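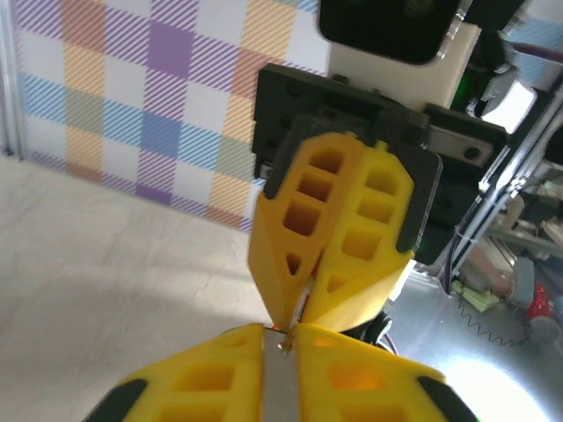
Issue 24, page 10

Lanterns, walnuts and the long wait for December

Reading time: 2 minutes

Every October, when the first boxes come down from the loft at Lacroix Hall, I get letters asking how we used to decorate before everything came with a plug on it, and this year there were enough of them that I thought I'd better sit down and answer properly.

In my grandmother's house the season began with walnuts. We saved the half shells from baking, painted them gold at the kitchen table (and painted the table too, most years), and glued them back together with a loop of red thread caught in the seam. Some of ours are still going, a little chipped, and they hang at the back of the tree where they feel at home.

Paper lanterns came next. Annick Courtois, who grew up two streets over from me, wrote to say her family hung 19 of them in the front window, one for each cousin, and that a new baby meant a new lantern and a good deal of arguing over the color. She still folds hers from wallpaper ends – the stiff kind, with a bit of pattern – and she has promised to bring a few to the lantern evening so we can all copy her folds.

Then there are the orange slices. Bilal Rawashdeh dries his in a very low oven, turning them whenever he remembers, and strings them with bay leaves and cinnamon sticks. He says to cut them thinner than you think and to start well ahead. My own came out brown last year and I hung them up anyway, and the kitchen smelled lovely right through to New Year's!

The lantern evening starts at seven in the big room. We have 400 sheets of colored paper put by, plus glue and thread, so all you need to bring is a pair of scissors you like and something to carry your lanterns home in. Children are very welcome, and there will be spiced apple juice and, if my oven behaves, gingerbread.

Do keep the letters coming. I would dearly love to hear from anyone whose family made straw stars, as I have never once got mine to lie flat.

Print this item | E-mail to a friend

Contact us | © Lacroix Hall Newsletter | Back to top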